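Foro Helside > Robótica casera > Pinza de mano para verter líquidos

tornillo_m3
¡Por fin tengo avances de la Nimunen! Para quien llegue nuevo: pinza con dos dedos impresos y muelle, montada en el taller compartido. 3 de febrero de 2019 y ya agarra cosas de verdad. 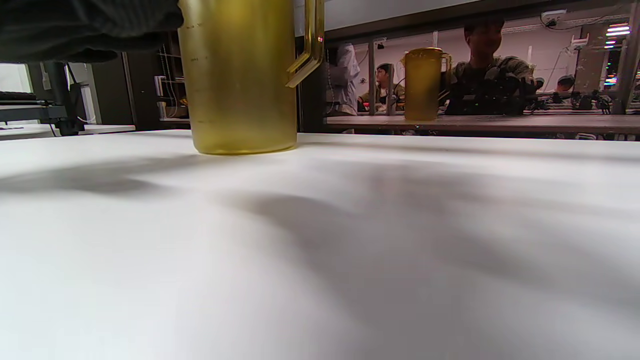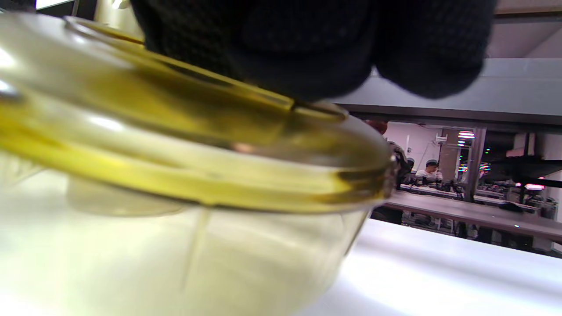

Lo que me trae loco ahora es el ángulo de los dedos. Con 6 grados de inclinación cierran parejo, pero quiero probar con asas rectas y finas, como la de la jarra amarilla, que dejan poquísima superficie — ¿goma o silicona en las puntas?

gultley_fan
¡Qué envidia! Silicona sin dudarlo. La goma con aceite patina.

habte77
No estoy de acuerdo. Llevo 100 ciclos con goma estriada y ni una queja. Lo difícil es el pico: mira cómo se junta el aceite en el borde, ahí manda la muñeca y no la punta.

tornillo_m3
Buen punto, habte77. ¿Y si limito el giro por software?

gultley_fan
Prueba, pero yo sigo con la silicona :)

tornillo_m3
Imprimo las dos versiones esta noche y subo los STL.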